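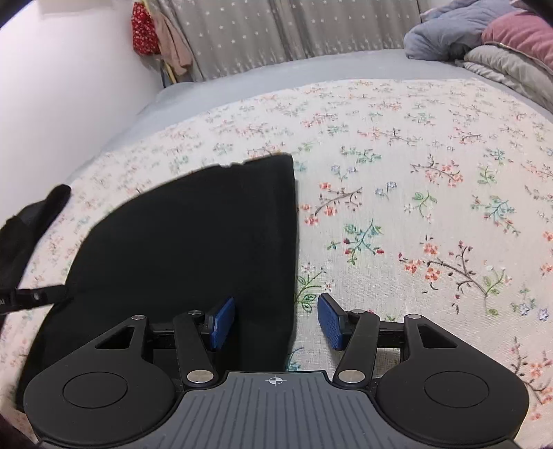 Reading time: 10 minutes

Chapter 6
Keeping Stock in a Small Business

What you will study in this chapter
The difference between stock on paper and stock on the shelf
How to write a stock card and keep it up to date
When to order again, and how much
Why goods get lost, and what the owner can do about it

Words to know: stock, stock card, opening balance, reorder level, lead time, shrinkage, dead stock

6.1 Money that stands on a shelf

In Chapter 5 we followed the cash of a business from the customer's hand to the bank. In the present chapter we follow the goods. Many students find this part less interesting than cash, and many owners think the same. But goods are also money. A bag of flour that stays in the back room for half a year is money which the owner has already paid and can't use for anything else.

Let us take the shop of Etenesh Negussie in Zistdale. She sells dry food, soap, candles, school notebooks and small things for the kitchen. The shop has one front room for customers and one narrow store room behind it. When she opened, she kept all the numbers in her head. She knew how many boxes of candles she had, because she had carried them in herself. This worked well for the first months. Then she hired Mesfin Kassa to help in the afternoons, and from this time there were two people who took goods from the store room and only one who remembered them.

In January she closed for one morning and they counted everything. According to her purchase bills and her sales book, there should have been 626 notebooks. There were fewer. In the same store room they found soap that she had ordered again only the week before, because she had believed it was finished.

Both problems have the same root. The shop had no written record which showed, on any given day, what should be there. Without such a record a count tells the owner very little. She learns what she has, but she can't say if it is the right quantity.

6.2 Stock on paper and stock on the shelf

In this book we use two terms. Book stock is the quantity that the records show. Physical stock is the quantity that a person finds when counting. In a perfect shop the two are always equal. In a real shop they drift apart, a little every week, and the work of stock keeping is to notice this drift early.

The difference between book stock and physical stock is called shrinkage, when the physical stock is lower. Students often think immediately of theft. Theft is one cause, but look also at the others. Goods break. Food passes its date and is thrown away, and the person who throws it away doesn't write it down. A supplier delivers less than the bill says. A customer buys two sizes of the same product and the seller writes down two of the large size. In the last case the total may be correct, while both stock cards are wrong.

Sometimes the physical stock is higher than the book stock. Owners are usually happy to see this. They should not be - it also means that something was written wrongly, or not written.

6.3 The stock card

The simplest tool is a stock card. Each product has its own card, and the card has five columns: date, details, in, out, and balance. The first line is the opening balance, which must come from a real count. After this, every movement gets its own line, on the same day when it happens.

Suppose a card for candles starts with an opening balance of 8 boxes. A delivery of 10 boxes arrives from the supplier Flanasico, and the balance becomes 18. Later the shop sells 6 boxes to a restaurant, and the balance becomes 12. If somebody now goes to the shelf, there should be 12 boxes. This is all the arithmetic that a stock card needs.

What makes the card difficult is habit. It must be filled in also when the shop is full of people, and also when the owner takes a box for her own kitchen. Ghazala Bukhari, who supplied many small shops from her warehouse in Henberg, used to ask new customers to show her their stock cards before she gave them credit. She looked mainly at the handwriting. If all the lines were in the same pen and equally neat, she suspected that the card was filled in the evening before her visit.

Before you continue
Think of a shop that you know well. Who is allowed to take goods from its store room? Where would you keep the stock cards, so that each of these persons can reach them? Write a few sentences in your notebook. We will come back to your answer in Section 6.5, when we speak about the duties of each worker.

6.4 When to order again

A supplier needs time to deliver. The number of days between the order and the arrival of the goods is called lead time. During these days the shop continues to sell, so the owner must order while there is still enough on the shelf.

To find the right moment, multiply the quantity sold in one day by the lead time in days, and add a small reserve. The result is the reorder level. Write it at the top of the stock card, in a different color if you have one. When the balance comes down to this number, it is time to order.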